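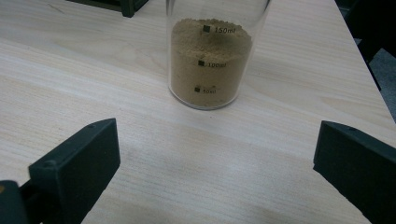

Wullgate Viewers' Forum
Section: Reality and Competition Programs
Topic: Open letter from former Vulus crew members

togundipe
Moderator
Posted 8 September 2020

Members will have seen the open letter signed by 36 former crew members of the baking competition Vulus. The letter states that over six seasons the production hired no Black department heads, and that contestants of color were given less interview time than others. Bromosska, the production company, has replied that it "takes the matter seriously" and will review its hiring. This topic is open for discussion of the letter and the reply. Please keep to the published text and do not name individual crew members who did not sign.

Titilayo Ogundipe

H. Mohmand
Member, 615 posts

I have read both documents in full. The reply does not address the interview time at all. It speaks only of hiring, and gives no date by which the review will be finished. I would ask the company to correct both points.

nbosman
Member, 200 posts

I must disagree in part with Mr. Mohmand. The letter gives no figures for interview time either. It is difficult to answer a claim that has not been measured. The hiring claim is another matter, as the credits are public and anyone may consult them.

H. Mohmand
Member, 615 posts

The signers include two former story editors, who were in the room when those decisions were made. I consider that to be evidence. A viewer cannot measure footage that was never broadcast.

nbosman
Member, 200 posts

It is testimony, and I give it weight. I would still wish to see the company's logs before reaching a view on the editing.

S. Babalola
Member

With respect to both members, the casting process deserves attention as well. The open call in May was advertised in only three cities. Afolabi, the casting agency, was replaced after season four, and the letter says that its outreach list was not kept.

togundipe
Moderator

A reminder that comments on the agency should be limited to what the letter says. One post has been removed.

Abimbola Oyewole
Member, 596 posts

I applied for season five and was not selected. I make no complaint about that. I will note that the application form asked for "a family story of hardship" and that I found the question unwelcome. Did other applicants receive the same form?

S. Babalola
Member

My sister received it for season three. The wording was slightly different, but the question was there.

nbosman
Member, 200 posts

That question is common to many programs and was presumably put to all applicants. I do not see that it supports the letter.

Abimbola Oyewole
Member, 596 posts

It may have been put to all. My concern is with whose answers were used on air. I will send my copy of the form to the moderator.

togundipe
Moderator

Received, with thanks. It will be added to the reference section once the personal details have been covered.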